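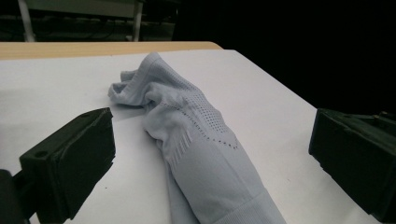

Mi suegra dobla una camiseta en lo que yo tardo en encontrarle las mangas. La agarra por los hombros, le da un golpe seco en el aire, la recuesta contra el pecho, mete un brazo, mete el otro y ya está, al montón. Todo eso mientras le cuenta por teléfono a su prima lo que dijo el médico. Y no mira. Eso es lo que más me impresiona, que no mira.

Lo pienso cada vez que alguien me manda uno de esos videos (ya saben cuáles) donde una máquina dobla una toalla con muchísimo cuidado y abajo hay cientos de comentarios diciendo que se acabó, que en dos años ya no habrá que hacer oficio en la casa. Llevo escuchando lo de los dos años desde que vivía con mis papás. Y miren que yo soy el primero que quiere creérselo, porque en mi casa somos cinco, tres hacen deporte, y la ropa limpia vive en una silla que dejó de ser silla en febrero.

Así que este sábado 23 de octubre de 2021 me senté frente a la silla con un café y me propuse pensar en serio si una máquina podría hacer esto. Todavía no, creo yo. Pero las razones no son las que yo tenía en la cabeza.

Yo creía que el problema era la fuerza, o la delicadeza, que la máquina iba a romper la blusa. Hace años trabajé en una planta de empaque y tengo metido en la memoria el ruido de los brazos neumáticos, aquello parecía una pelea. Pero una camiseta deportiva aguanta bastante maltrato, la mía ha sobrevivido a mi lavadora. El problema es otro y se entiende en cuanto uno tira una prenda de manga larga sobre la mesa y trata de explicarle a alguien, con palabras, dónde está el cuello. ¿Dónde está? Pues debajo de ese bulto. ¿De cuál bulto? Y ahí se acaba la explicación. La manga se ve clarita, el puño también, y de ahí para arriba es una montaña de pliegues que puede ser la espalda, el pecho, la otra manga volteada al revés o todo al tiempo.

Un vaso es siempre el mismo vaso. Uno lo pone de pie, acostado, boca abajo, y sigue teniendo la misma forma. Una camiseta arrugada no repite nunca el mismo montón, y encima cambia en el momento en que la tocan: uno jala del puño para ver mejor y lo que consigue es esconder el hombro. Los humanos resolvemos eso sin pensar. Metemos la mano, sentimos una costura, la seguimos con dos dedos hasta la esquina, sacudimos. Buena parte de doblar ropa se hace con el tacto, y la otra parte con la gravedad, que trabaja gratis.

Se lo comenté a Ruth Agudelo, amiga de la universidad que se dedicó a la automatización y que hoy monta celdas de empaque para una empresa que se llama Cluvix. Yo esperaba que me regañara por pesimista. Se rió, más bien, y me dijo que en su trabajo el cliente que llega pidiendo que le automaticen algo con tela recibe una cotización altísima y después una conversación larga. "Con cajas te prometo un número", me dijo. "Con trapos te prometo que lo intentamos."

Y me puso un caso. En Carhuamaca, un taller de confección al que ella fue a asesorar, querían una máquina que tomara la prenda terminada, la extendiera y la doblara para la bolsa. En la primera prueba larga pasaron 106 prendas, todas iguales, todas de la misma talla, y el asunto marchaba si la prenda entraba ya extendida. ¿Y quién la extendía? Una operaria llamada Deisy Nina, que antes doblaba y ahora extendía para que la máquina doblara. Según Ruth, Deisy lo resumió muy bien: le habían quitado la parte fácil.

¡Es que es exactamente eso! Lo difícil de doblar es todo lo que va antes del doblez. Una vez que la camiseta está plana y derecha, con las mangas a los lados, doblarla lo hace hasta una tabla de cartón con bisagras. Yo tengo una, me la regalaron, la usé seis veces.

Ahora bien, no quiero quedar como el señor que se burla de los aviones. Hay algo que sí ha cambiado, y Ruth también me lo hizo ver, porque ya me iba yo muy contento a escribir que esto no iba a pasar nunca. Antes a estas máquinas se les programaba cada movimiento: ve a este punto, cierra, sube, gira. Con la tela eso no tiene sentido, porque el punto nunca está donde uno dijo. Lo que se está intentando ahora es enseñarles con ejemplos, muchísimos ejemplos, de gente agarrando cosas de verdad con pinzas parecidas a las que va a tener la máquina. Un colega suyo, Traian Munteanu, llevaba 3,353 intentos grabados la última vez que hablaron, y casi todos con ropa y trapos de cocina. Me pareció un montón. A él le parece poquísimo.

A mí esa idea me gusta, confieso. Me gusta porque reconoce que mi suegra sabe algo. Durante años a este tipo de trabajo lo llamaron no calificado, lo pagaron mal o no lo pagaron, y ahora hay gente muy estudiada mirando cuadro por cuadro cómo alguien le encuentra el puño a una manga. Que se enteren. Mi vecina Mercedes Ospina planchó ajeno durante 40 años y jamás se le ocurrió que lo suyo fuera tecnología de punta.

Hagan la prueba en su casa si creen que exagero. Agarren una pinza de cocina en cada mano, de las de voltear carne, tiren una camiseta en la mesa y dóblenla sin tocarla con los dedos. Yo lo hice. La primera vez me dio risa y a la tercera ya estaba insultando a la camiseta. Con las pinzas no se siente la costura, no se sabe si uno agarró una capa o dos, y casi siempre son dos. Mi hija menor lo hizo mejor que yo, aunque le quedó una cosa que más parecía un tamal.

¿Qué compraría yo hoy, entonces? Nada que prometa doblar. La lavadora ya me parece un milagro, y la aspiradora redonda hace lo suyo mientras no encuentre una media (otra vez la tela, fíjense). En los talleres sí metería máquinas, pero para mover cajas, sellar bolsas, pegar etiquetas, y le preguntaría a Deisy antes que al vendedor cuál parte del trabajo quiere soltar. Seguramente la respuesta no es la que viene en el folleto.

Y si algún día aparece un aparato que coja una manga larga hecha bola, la sacuda, le encuentre los hombros y la deje en el cajón correcto de la persona correcta, lo compro a cuotas. Que lo del cajón es otro tema, porque en mi casa hay tres camisetas grises casi idénticas y ni sus dueños se ponen de acuerdo.

Mientras tanto la silla sigue ahí. Me tomé el café, doblé la mitad y lo demás lo dejé para mañana.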